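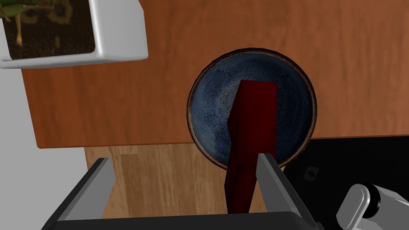

Simulated view, bowl task: the red block between the gripper fingers.

Brumthorpe Open Day: Frequently Asked Questions
Published June 2020
By the Numitz demonstration team

What is being demonstrated?
Two-armed handling of household objects in simulation. The robot model, the rooms and the objects are all rendered. The software is Jistinura, which calculates contact and motion and draws the result.

Is there a physical robot to see?
No. The demonstration runs on screens in the Kinyua Room, ground floor.

How long does a session last?
The talk and the runs together take 97 minutes. Visitors may leave between runs but are asked not to cross the front row during one.

Which tasks are shown?
The bowl task comes first, followed by desk work. The bowl task uses one rigid block and one round bowl. Block colour has no effect on the physics and may be changed on request.

Do both arms always move?
No. Either arm may be held still while the other works. Both remain in the model and are checked for collisions throughout.

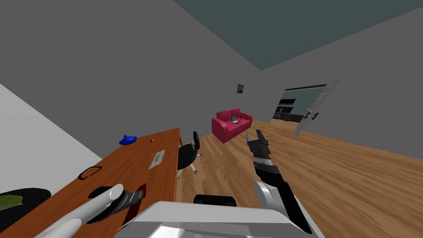
Open Day Papers, No. 4, p. 11

What is in the larger room?
A long desk, an office chair, a red sofa with a laptop on the seat, and a doorway through to a kitchen area. In the desk view the left gripper is low over a flat reddish-brown item, and the right gripper is out over the floorboards. Furniture positions are stored with each run.

How many runs have been recorded?
4,000 at the time of writing, of which 355 use the bowl. Failed runs are kept and marked as such.

Why does the view tilt?
The view direction is set separately for each run. Walls and ceiling may therefore appear at an angle. Object positions are unaffected.

Can visitors operate the arms?
Yes, in the second half. Hand controllers are provided at two stations. Each turn is limited to one task.

Is booking required?
Yes. The room holds 111 people seated. Unclaimed places are released at the door when the talk begins.

Will the event be repeated?
A second open day is planned for August, with the same tasks and a shorter talk. Booking will open on the Brumthorpe events page.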